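Werkstattbuch Rovdale, Elternwerkstatt
Do, 7. Oktober

Thema heute: Einschlafprotokolle, zweite Runde. Die Bögen aus Zilitz sind endlich da, in einem Umschlag, der einmal an die falsche Adresse gegangen ist und dort offenbar gründlich gelesen wurde. Insgesamt 158 ausgefüllte Abende. Elf davon musste ich beiseitelegen, weil im Feld »Uhrzeit Licht aus« nur »irgendwann« steht. Inhaltlich die glaubwürdigste Angabe im ganzen Stapel, auswerten kann ich sie trotzdem nicht.

Zur Erinnerung für alle, die im August nicht dabei waren: Die Familien sollten notieren, wann die Abendroutine anfängt, wie oft das Kind noch einmal herauskommt und was dann als Grund genannt wird. Ratschläge gab es in dieser Phase keine. Das war mühsam, vor allem für uns.

Erster Eindruck beim Durchblättern: Durst führt. Danach kommt »muss noch was sagen«, dann Bauchweh, dann eine lange Restgruppe, in der auch die Frage steht, ob Fische wissen, dass sie nass sind. Der Bogen sieht für so etwas kein Kästchen vor. Vorschlag: Spalte »Sonstiges« verbreitern, und zwar deutlich. In der jetzigen Fassung schreiben die Eltern um die Ecke und auf der Rückseite weiter, und beim Kopieren fehlt dann die Hälfte.

Die Spanne bei der Wiederkehr ist groß. Ein Kind bleibt fast immer liegen, ein anderes kommt bis zu fünf Mal. Die Eltern des ersten schreiben, sie machten sich Sorgen, ob das normal sei. Die Eltern des zweiten schreiben gar keine Kommentare mehr, die Schrift wird nur gegen Ende der Woche kleiner.
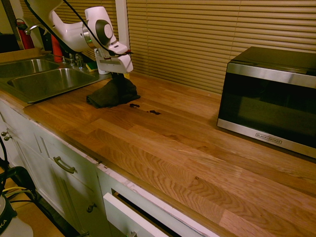

Was mir beim Auszählen aufgefallen ist: Die Länge der Routine sagt wenig. Es gibt Haushalte mit Bad, Buch, Lied, Massage und Hörspiel, in denen danach Verhandlungen beginnen wie beim Verkauf eines Grundstücks. Und es gibt welche mit Zähneputzen und Gute Nacht, und Ruhe ist. Eher scheint eine Rolle zu spielen, ob die Reihenfolge gleich bleibt. Das ist vorläufig und steht auf wackligen Füßen, bitte noch nicht in den Rundbrief schreiben. (Beim letzten Mal stand es drin, bevor ich den Stift weggelegt hatte.)

Noch offen ist die Sache mit den zwei Erwachsenen. Wenn sich beide abwechseln, müsste auf dem Bogen stehen, wer dran war. Steht es aber nicht, das Feld habe ich selbst gestrichen, im Namen der Übersichtlichkeit. In einigen Bögen ist die Handschrift von Abend zu Abend verschieden, daraus könnte man etwas schließen. Mache ich nicht. Wer schreibt, muss ja nicht vorgelesen haben.

Gruppe Krajčí hat angefragt, ob wir die Bögen auf Wovero umstellen, dann könnte man abends alles im Telefon eintippen. Ich bin dagegen – ein leuchtendes Gerät auf der Bettkante, während wir nach Einschlafproblemen fragen, das kommt mir vor wie eine Diätstudie in der Konditorei. Kompromiss wäre: Papier am Abend, Übertragung am nächsten Morgen. Dass am nächsten Morgen jemand Zeit dafür hat, halte ich für eine kühne Annahme, aber von mir aus probieren wir es mit einer kleinen Gruppe.

Zu erledigen:
Spalte »Sonstiges« verbreitern
Feld »Wer war heute dran?« wieder aufnehmen
Rückfrage nach Zilitz, ob Mittagsschlaf mitgezählt wurde
Antwort an Krajčí, freundlich

Nachtrag, später am Nachmittag: Zilitz hat geantwortet. Mittagsschlaf wurde teils mitgezählt, teils nicht, »je nachdem«. Ich lege die betroffenen Bögen auf einen eigenen Stapel und rechne morgen weiter.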